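Ticket 777 - Mortalitätsregister Nundthorpe: Sterbefälle doppelt gezählt, Herbstwelle 1918

Status: gelöst
Priorität: mittel
Komponente: Import / Zeitreihen
Gemeldet von: Yen-ting Lui
Bearbeitet von: Santino Durán

Fehlerbeschreibung

Die Wochensummen der Grippetoten für den Stadtbezirk Nundthorpe liegen in der Datenbank höher als in den gedruckten Jahresberichten des Gesundheitsamts. Betroffen sind die Kalenderwochen ab Oktober 1918. Die Monate bis einschließlich September stimmen mit der gedruckten Quelle überein. Der Fehler tritt in der Weboberfläche und im CSV-Export gleichermaßen auf, ein reines Anzeigeproblem scheidet damit aus.

Erwartet: 515 Sterbefälle mit Ursache Influenza oder Pneumonie bis Jahresende.
Tatsächlich: 527 Sterbefälle.

Umgebung

Import über Todetti, Abgleichmodul Dallo, Standardkonfiguration. Letzter vollständiger Neuimport im Juni.

Protokoll

Lui, Montag, 09:10
Differenz von 12 Fällen bestätigt. Die Fälle verteilen sich nicht gleichmäßig, sondern liegen fast alle in den Wochen, in denen das Notlazarett in der Turnhalle belegt war. Verdacht: Verstorbene wurden sowohl vom Lazarett als auch vom Standesamt gemeldet.

Durán, 10:35
Abgleichregeln geprüft. Dallo erkennt Dubletten anhand von Nachname, Vorname, Alter und Sterbedatum. Die Lazarettlisten führen als Datum jedoch den Tag der Überführung, die Standesamtsbücher den Todestag. Abweichung meist ein Tag, in einem Fall zwei. Die Dublettenprüfung greift dort nicht.

Durán, 11:20
Erster Versuch: Toleranz beim Sterbedatum auf 2 Tage gesetzt, Neuimport der Lazarettlisten auf dem Testsystem. Ergebnis 516, also noch ein Fall zu viel.

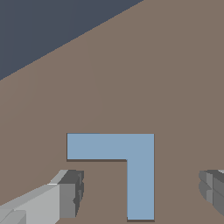
Der verbleibende Datensatz betrifft eine Frau, die in der Lazarettliste unter ihrem Geburtsnamen steht und im Standesamtsbuch unter dem Ehenamen. Alter, Wohnadresse und Todesursache sind identisch. Eine automatische Regel dafür halte ich für riskant - bei Familien im selben Haushalt würden wir echte Einzelfälle zusammenlegen. Manuell verknüpft, Vermerk im Feld Quellenkritik gesetzt.

Lui, 13:05
Einwand zur Toleranz: In der zweiten Oktoberhälfte sind mehrfach Vater und Sohn gleichen Namens kurz nacheinander gestorben. Bitte sicherstellen, dass die Regel weiterhin das Alter verlangt.

Durán, 13:40
Alter bleibt Pflichtfeld. Bei fehlender Altersangabe wird der Datensatz nicht zusammengeführt, sondern zur Sichtung ausgegeben. Derzeit keine offenen Sichtungsfälle für Nundthorpe.

Durán, 15:15
Änderung auf das Produktivsystem übertragen, Zeitreihe neu berechnet. Summe 515, Wochenwerte stichprobenartig gegen den Jahresbericht geprüft, keine Abweichung.

Ursache

Unterschiedliche Definition des Datumsfelds in den beiden Quellen. Beim Import wurden beide Angaben ohne Kennzeichnung in dasselbe Feld geschrieben.

Maßnahmen

Neues Feld Datumsart (Todestag, Überführung, Bestattung) im Importschema von Todetti. Bestehende Lazarettlisten nachträglich gekennzeichnet. Bereits heruntergeladene CSV-Dateien enthalten den alten Stand und müssen neu bezogen werden.

Offen

Die Bestattungsregister der Nachbargemeinden sind noch nicht geprüft. Dort ist derselbe Fehler möglich. Folgeticket durch Lui.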